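Talks > Equipment planning > Speaker notes

May 27, 2025
By Jozefína Tóth

We use cookies to remember your reading settings. Accept / Manage

Opening. Say hello, thank Christos Panagiotou for the budget sheet, get going quickly. I love this topic and I will overrun if I chat!

Start with the job and leave the catalogue shut. What do we want picked up? Fruit and veg at Vistlow, so smooth, lumpy, big and small, all off an ordinary table. Write that down first and the price list gets much shorter.

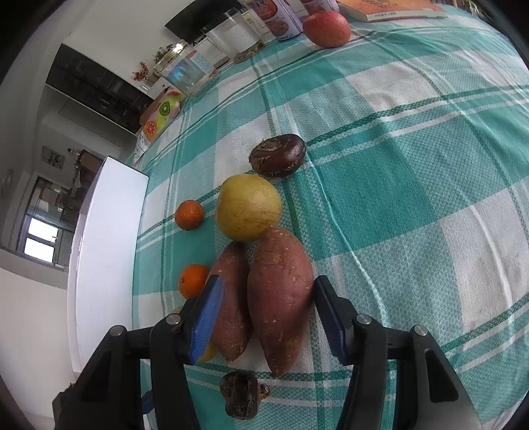 Then the money. We asked for 22 thousand in January and got 21, and I'm still delighted with that. Split it into 2 pots, kit and everything else. The second pot is the one people forget - spare pads, cables, cases, training days, a bit of desk space. Christos puts it in as its own line now (show his sheet, go slowly, the type is small).

Quotes. Iltis and Tsolakis both priced the hand-held grippers, Siko only the arm. Ask each of them the same four questions: delivery, spares, repairs, and who picks up the phone. Pause here for hands up. 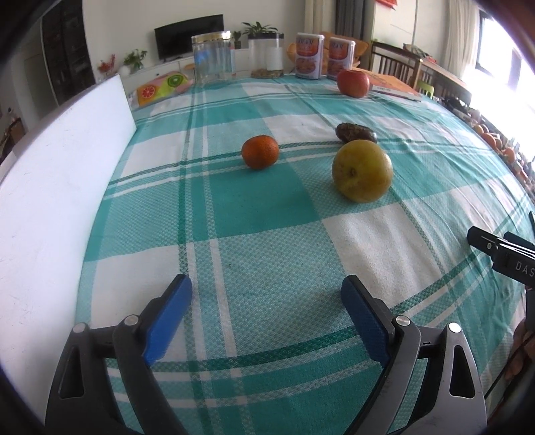 Timing next. Order the hand-held tools early and the arm later, so people can get a feel for gripping things before the big spend. I can't tell you how much fun this stage is - and it's cheap, compared with changing your mind about an arm!

Last slide: the order form. Point out the box for spare pads. Questions, then Christos takes over for the lease figures.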